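Filed under: Data > Food & Dining

# Mamidero Menu Reviews

172 lunch reviews from 4 diners. The older README promised over 1,000, but most were the same ramen blurb pasted again.

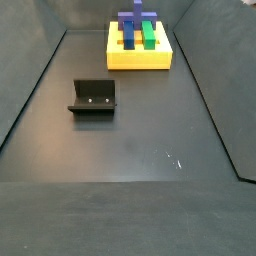 Yellow base, dark enclosure.

Star ratings are as typed — I wouldn't average them. "Crispy" shows up in 80 reviews, soups included.

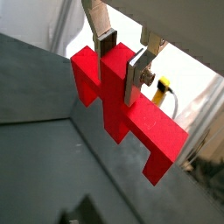 Prices are from May and probably wrong by now.

Comments

Nithin Rajan: Is Grirkley's noodle bar in it?

Venkatesh Kurian: Yes, twice, with different addresses.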